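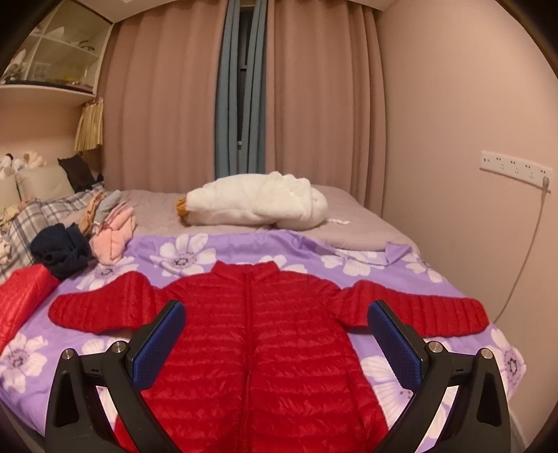

Why does the upstairs radiator stay cold when the Tallov app says the heating is on?
Most likely the valve pin is stuck, whatever the app says.

Ticket 2567, Liltadville flat, back bedroom
Status: open

Wing-yan Kao: App shows 21 degrees in the bedroom. I doubt it. My own thermometer on the shelf says otherwise, and the pipe into the valve is hot while the radiator is stone cold.

Tien-fu Hung (Dresard support): Please restart the hub and update the app.

Wing-yan Kao: Done twice in January for a different fault. Did it again. No change, as I expected.

Tien-fu Hung: Unscrew the valve head and press the pin underneath with something flat. It should spring back.

Wing-yan Kao: It didn't move at all. Some 40 presses and a drop of oil later it comes up halfway. Radiator lukewarm at the top.

Tien-fu Hung: Good, I'll mark this as solved.

Wing-yan Kao: Please don't. Halfway isn't solved, and the app still reads 21 with the head lying on the carpet. Where is it getting that number?

Tien-fu Hung: Reopened. Passed to the sensor team.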